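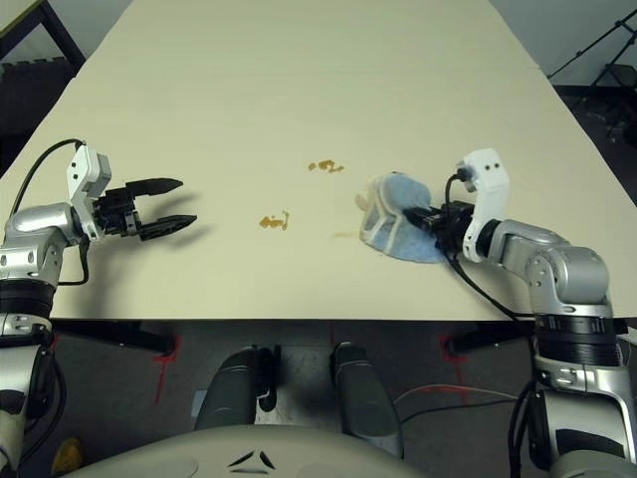

Three stains and a pale blue cloth

I went to the open day at Skovero on Jul 24, 2026, mostly for the free coffee, and came home thinking about tabletops (my sister laughed at me for that, fair enough). Kulsoom Mirani took our group through, 11 of us, all in squeaky visitor shoes.

The table we stopped at longest was a big cream one with brownish stains on it. I leaned in like it was a museum piece! The one farthest back was just a little smear, a couple of orange-brown blotches, the kind I'd leave on my own counter until morning. The cloth was pale blue with mesh-like white edging, all bunched up at one end, and I wanted one for my kitchen right away.

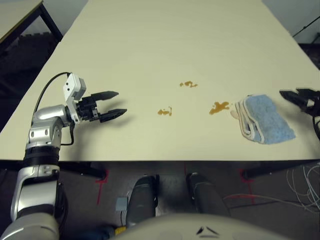
Spills and a detour to the shop

Such a pale top hides nothing, and the biggest spill had jagged edges like a map of some island. Kulsoom let us ask whatever we wanted, so of course a man from Pakden asked about grape juice and we lost ten minutes to that – I loved it.

Then lunch (decent soup, tiny rolls) and the shop, where I spent over 30 dollars on dish towels. They run another open day in March. Parking is behind the building, and the gate sticks, so give it a good shove.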